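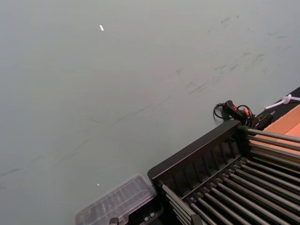 Linnea Amundsen wrote in asking if Skedine reads her whole inbox to train itself, and could we please put the answer somewhere people can find it. Fair. No, it doesn't. Longer answer further down, plus the other stuff we get asked most.

Skedine assistant — common questions
Last updated April 4, 2026

What is Skedine?
A writing and sorting assistant for small offices. Drafts replies, sums up long threads, tags incoming mail. Runs on a language model we license and then tune ourselves. Made by Skireck, out of Kvam.

Does it train on my mail?
No. Your mail gets read when you ask for something, or when tagging is on. The text goes to the model, the answer comes back, the text is dropped. What we do keep: the tag it picked and whether you changed it. You can switch that off too, under Settings, Privacy, Feedback.

So where did the tuning data come from?
1,686 threads written or donated by people who signed a release. Names swapped out before anyone on the model side saw them. Siv Lie handles requests to be taken out of the set, use the contact form and pick "Training data".

Why did it make up a delivery date?
It happens. The model writes the likeliest sentence and a likely sentence can be wrong. Dates, prices and order numbers are the worst for this. Turn on Source Check and any number that isn't in the thread gets a yellow line under it. Source Check is off by default on the old plan, we're changing that.

Can it send mail on its own?
Only if an admin turns on auto-send, and then only for tags you list. Most offices leave it off. We'd leave it off the first month at least.

How long can a thread be?
550 messages. Past that it reads the newest ones and tells you it skipped the rest. Attachments dont count toward the limit but only PDFs and plain text get read. Scanned PDFs: sometimes. Handwriting: no.

Which languages?
English, Norwegian, Danish, Swedish. German is in testing, replies come out a bit stiff. It answers in the language of the last message, which trips people up when a thread switches halfway. You can lock the language per contact.

What does it cost?
The small plan covers 30 users and 625 drafts a month. Summaries and tags aren't counted. Run out of drafts and it stops drafting till the next billing date — no surprise charges. Bigger offices, write to Ivar Moen in sales.

I was on Bratby. What happens to my account?
Bratby closed to new signups in October. Old accounts still work. Moving over takes your tags and templates with you but not the tag history, sorry. Start the move from the Bratby admin page, not from Skedine, or you end up with two empty workspaces and have to get Dinesh Thambiah in support to merge them.

It keeps tagging invoices as spam.
Fix it by hand a few times, it picks up your corrections overnight. If feedback is switched off it can't, so write a rule instead (Settings, Rules, Add). Rules always beat the model.

Can I make it sound less cheerful?
Yes. Tone, under Drafts. "Plain" is the one most people want. You can also paste in a few replys of your own and it will copy the style, more or less. Short ones work better than long ones.

Is there an API?
Read-only for now. Tags and summaries, no drafts. Keys are per workspace and admins can revoke them from the same page. Docs are linked from the admin page. Åsmund Dahlgren keeps them up to date, tell him if something's broken.

How do I delete everything?
Admin page, Workspace, Delete. Type the workspace name to confirm. Can't be undone, so export your templates first.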